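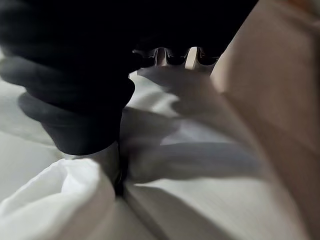
The woman who looks after the linen at the guest house in Hurkulmont does not like the word "housekeeper". She prefers to say that she keeps the beds. She has kept them for nine years, first in the old building by the bus stop and now in the new one, and she agreed to talk with me in the afternoon, between the departures and the arrivals, on the condition that I would not write her name.

I asked her first why so many guest houses in our region still use a plain white sheet. I thought the answer would be fashion.

"It is for the washing," she said. "With white I can use the hottest programme and I do not worry. If you have a blue sheet and a grey sheet and a sheet with flowers, you have three washes. I have one machine that works well and one machine that works when it wants."

She buys the sheets from Grutden, a small supplier which sells by the parcel. The last parcel cost 498, with delivery, and she remembers the price because she had to explain it to the owner. Before that she bought from McGrath, and she still has a few of theirs at the bottom of the cupboard. They were thicker, she told me, but they became yellow along the hem and the corners did not stay under the mattress.

The corners are a subject she can speak about for a long time. A fitted sheet with elastic is quick, but in her experience the elastic is tired after one summer. A flat sheet takes more minutes and must be tucked in by hand, and if the side is left hanging it slides a little more each time somebody sits on the bed.

"I begin at the head," she said. "Always at the head, on the side of the nightstand, where it is narrow. If you leave the narrow side for the end, you are already tired and you do it badly."
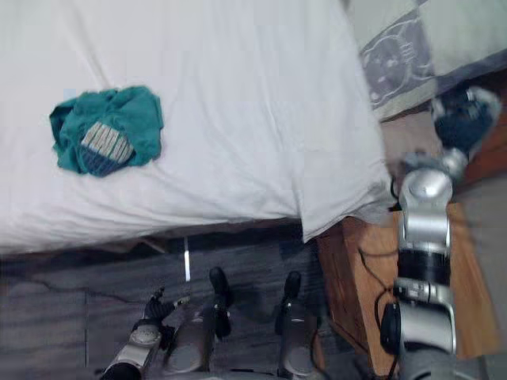 I wanted to know what she thinks about creases. In the hotel magazines the bed is so smooth that it looks like paper. She laughed at this question.

"In Simness, where I learned the work, we ironed everything. Pillowcases, sheets, even the small towels. One winter we ironed 3,540 pieces, I know because it was written in a book on the wall. My shoulder still knows it also." Now she irons only the pillowcases. The sheets she shakes strongly two times when they come out of the machine, hangs them with the long side down, and then pulls them by hand on the mattress. Some folds stay. She says that the guests do not complain about folds, they complain about hair.

About patterns she is less strict than I expected. The pillowcases may have a drawing on them, leaves or curls or whatever the owner finds, if the background is pale and can go with the white wash. For coloured things she has a separate basket, and she is severe with it. Last September a green cloth travelled inside a sheet into the machine, and she lost nearly 200 in linen in a single morning. The sheets were not ruined, they were only a little green, but she could not put them in a room.

"So now before I fold the sheet I open it completely," she said. "I pass my hand over all of it. People leave things in the bed. Socks, a shirt, one time a spoon."

We spoke also about the rooms themselves, which have changed more than the beds. The guests ask for a socket near the pillow, and every nightstand has some cable on it. When she was young in the profession there was a lamp and a glass of water. She finds cables difficult to clean around, and she does not like to unplug them when the guest is out.

Before I left I asked if she makes her own bed at home in the same way. She said that she uses a duvet and pulls it up with one hand while she looks for her shoes.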